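공방 한쪽 구석서 로봇팔 제작 한창… 집게손은 시뮬레이션부터

프리스트비(Pristby) 공유공방이 로봇팔을 직접 만들고 있다. 프로젝트 이름은 '딜라흐(Dilach)'. 회원들이 퇴근 후 모여 조금씩 진행하는 중. 목표는 선반과 수납장 앞에서 작은 물건을 집어 옮기는 팔이다. 완성 시점은 미정.

예산은 넉넉치 않다. 회원 회비에서 떼어 낸 돈과 중고 모터, 남는 자재로 버틴다. 감속기는 동네 부품상 듀푸르(Dufour)에서 구했고 제어 기판은 인데타노(Indetano) 제품. 팔 길이는 다 폈을 때 500mm가 넘는다. 들 수 있는 무게는 300g으로 잡았다. 욕심내면 어깨 관절이 버티질 못한다는게 공방 측 설명이다.

지금 붙잡고 있는 건 손 부분. 손가락 두 개짜리 집게로, 가운데를 삼각형으로 파냈다. 무게를 줄이려는 설계다. 출력 전에 컴퓨터 안에서 먼저 돌려 본다. 가상의 벽과 나무판을 세워 두고 집게를 벌린 채 접근 각도를 맞추는 식. 조명과 그림자까지 넣었다.

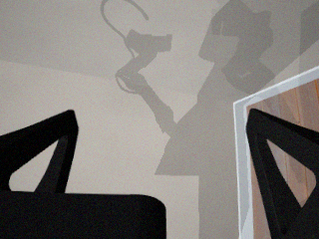 집에서도 같은 팔을 만들 수 있나?

3D 프린터와 납땜 도구가 있으면 가능하다. 공방은 도면과 부품 목록을 공개할 예정인데, 관절 모터는 각자 구해야 하고 전원부 조립은 경험자와 함께 하는 편이 좋다.

시뮬레이션 작업은 127번째 실행까지 기록이 남아 있다. 초반 기록은 대부분 실패. 손가락이 나무판을 뚫고 지나가거나, 팔꿈치가 반대로 꺾이거나. 충돌 설정을 고친 뒤로는 한결 나아졌다고 한다. 다만 화면에서 되는 동작이 실물에서도 되리란 법은 없어서, 손목 쪽 배선은 일부러 여유를 두고 설계했다. 케이블이 관절에 걸려 끊어진 적이 이미 있다.

손가락은 시제품 3벌을 뽑기로 했다. 재질을 바꿔 가며 비교할 계획. 딱딱한 쪽은 모양이 잘 유지되지만 미끄럽고, 무른 쪽은 잘 잡히는데 휘어 버린다. 끝부분에만 고무를 덧대자는 의견도 나왔는데 아직 결론은 안났다. 집게 몸통은 당분간 지금 치수를 유지한다.

소음 문제도 남았다. 밤에 모터를 돌리면 옆 목공실까지 소리가 울린다. 받침대 밑에 방진 패드를 깔아 봤지만 효과는 그저 그런 수준. 그래서 실물 구동 시험은 당분간 저녁 9시 전에 끝내기로 했다.

다음 작업은 토요일 오후. 손목 조립과 배선 정리를 한다. 구경은 자유, 납땜 참가자는 보안경 지참. 공방 출입구는 건물 뒤편이다.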